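Visit to the Vostier open afternoon, March

Ramesh Singhal and I went to the Vostier open afternoon to get numbers for next year's equipment request. Our laundry at Standstead wants to try automated folding, and before we ask for money we need to know what the data collection side costs. We arrived at 1:30 and stayed until they closed.

Most of the talk was about arms, but the part we had come for was hand-held grippers. A person holds one in each hand and does the job, and the recordings are used for training later. Ornella Greco took us through the price sheet first. A pair with chargers is $1,494. Spare finger sets are extra, and she advised buying two per pair in the first year — the fingers take most of the wear.

After that we went over to the folding work, done on a bed with a green sheet. 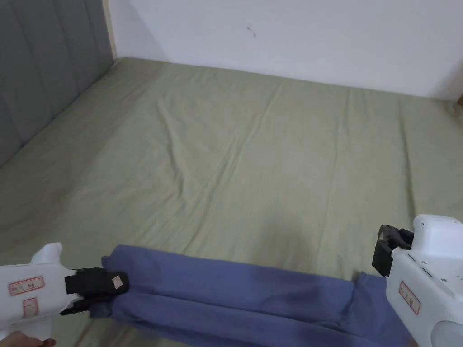
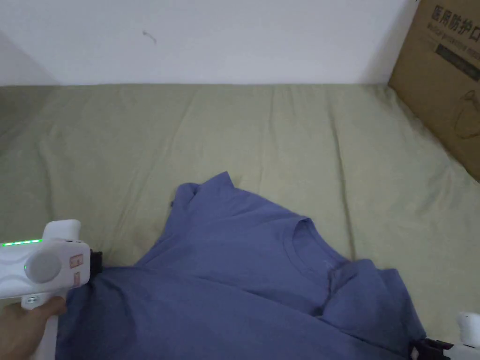
Blue cloth on the green sheet, with the white grippers at work.

What to put in the budget

Staff time will cost more than the hardware. Meriem Slaoui said a new operator on her team completed 43 usable folds in a first shift, and we should plan on that figure for the first month. Storage for the recordings is billed separately by Zanetti, and we did not get a firm price.

Grilon sells a similar pair with a longer warranty. Marisa Messina has asked them for a quote. Lead time matters to us too, as the order has to be in before the fiscal year closes.

Questions still open

Can the labels on the housings be matched to our own asset tags? Who pays shipping on repairs? Is operator training included, or is it a separate line?

Kenna Morrison at Vostier is sending written answers. Ramesh will add them to the request before it goes to purchasing.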